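Two LCD writing tablets, one red, one pink: worth the drawer space?

Posted 13th March by Holger Fagerlund

I have a low opinion of anything sold as the end of paper. I own plenty of scrap paper and it has never asked me to slide a lock. But my sister's kids wanted something to keep score on during chess, and my neighbor Vignesh Annamalai swore by these, so I bought the red Newyes first and a white one with a pink rim in November.

The red one is the better of the two. The stylus sits in a groove down one side and lies flush with the frame, so it gets put back. The erase button has a little trash can on it, which even the six-year-old understood. The white one has a round button with a power symbol instead, and you tell me why a thing that clears a drawing needs a power symbol. I went looking for an on switch for a while.

Now the screens. The listing I read promised 50 something-or-other of contrast and a crisp line. What you get is blue and green scribble on a dark, oily-looking background, and under a ceiling light it gets worse. I have to tilt the white one to read my own shopping list. Small handwriting is a waste of time on either.

Erasing is all or nothing. One press and the whole game score is gone, so use the lock. The white one has a slider for it that is easy to find by feel. I still lost 9 moves of a decent game before I learned.

Would I buy them again? The red one, maybe, for kids and for phone messages. The pink one I'd skip unless somebody in the house really loves pink. For serious notes I'm keeping my pencil.
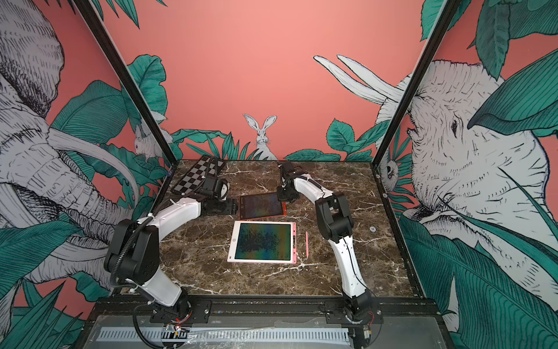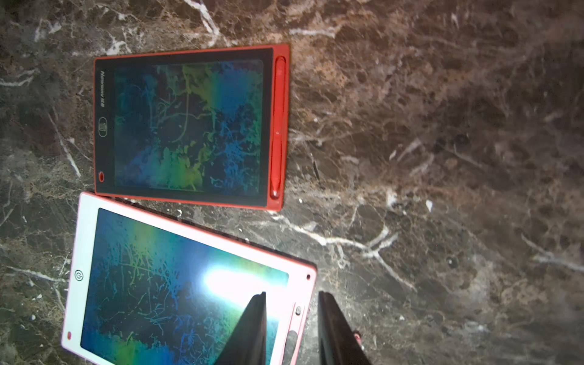 Both tablets on the brown marble, red frame and pink rim.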